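Home | Stories | Serials | Submit | About

The Break Table

The arm came to the Brudthorpe works in January, on the back of a flatbed, in two crates. I signed for it because I was the one standing at the gate.

We repaired household goods there. Knives, bowls, pans, lamps, toys, the little ornaments people can't bring themselves to throw out. A customer sent a box in, we sorted what was in it, and each thing went to the right bench. I had worked the sorting table for 25 years. There were 10 of us on sorting when I started and four by the time the crates came.

The company that leased us the arm was called Zoltmont. Their fitter spent a week with us. He said it would learn from the model first, and he put a screen on the wall by the time clock so we could watch. On the screen there was a room that wasn't our room. It had a wooden floor and black walls, and a poster of a purple van that one of the packers liked so much she asked if the company sold it. They didn't.

In the model the arm practiced on our kind of work. Every few minutes the table was laid again with different things, and it had to decide what to pick up and how.

I ate my lunch in front of that screen for most of the month. I told myself I was checking it. A knife with a yellow handle was on the table, the blade out past the edge, and I would never have left a knife like that. I wanted to reach in and turn it around. The bowl was a big one. The bird was the sort of thing I used to carry to the bench in both hands, with its long thin wings. 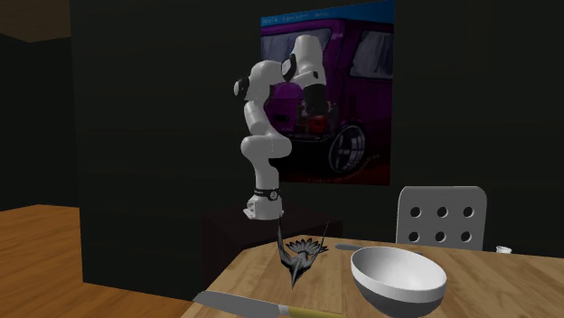

Fan said the bird would be the last thing it learned, and that by then we would all be on the other side of the building anyway, so what did it matter who got the wings right.

I said it mattered to whoever owned the bird.

"Then tell the fitter," Fan said. "He's got a form for it."

He did have a form. It asked for the item, the hazard and the preferred grip. I took a stack home and filled them in at the kitchen table over 2 evenings. Under preferred grip for ornaments with wings I wrote that you go in low, by the body, and you wait a moment before you lift. I had never put that in words before. It looked like very little on paper. I had filled in 60 forms when I stopped, and I could have kept going, but my hand was sore.

The fitter read them all. He was polite about it. He asked me what I meant by "wait a moment," and I said you feel if a part is going to shift. He said the arm could be set to pause. I asked how long, and he asked me how long, and I didn't know. I had to go and pick up a bowl and have him time me.

By spring the real arm was running at my table. It was slower than I was and it didn't stop for lunch. Two of us went to packing and one took the money. I was kept on as what they called a line minder. I had a stool and a red button. When something came out of a box that the arm didn't know, it lifted its gripper up out of the way and a light came on, and I picked the thing up myself and put it where it went.

At first the light came on all day. I liked that. I got as tired as I used to and I slept well. Then it came on less. I started bringing a newspaper, and then I was told not to, so I watched.

One afternoon a box came in with a glass heron wrapped in a towel. The arm opened the towel, which it had gotten good at. It came down low and closed on the body and stayed there without moving. I counted under my breath. Then it lifted.

I looked over at Fan, but Fan was on the phone to a customer about a kettle.

The heron went to the glass bench. The next box was from Rerkier, all saucepans, and I pulled the stool in closer.

More stories
The Night Bus to Rerkier
Salt for the Steps
What the Piano Tuner Left
A Key for the Upstairs Room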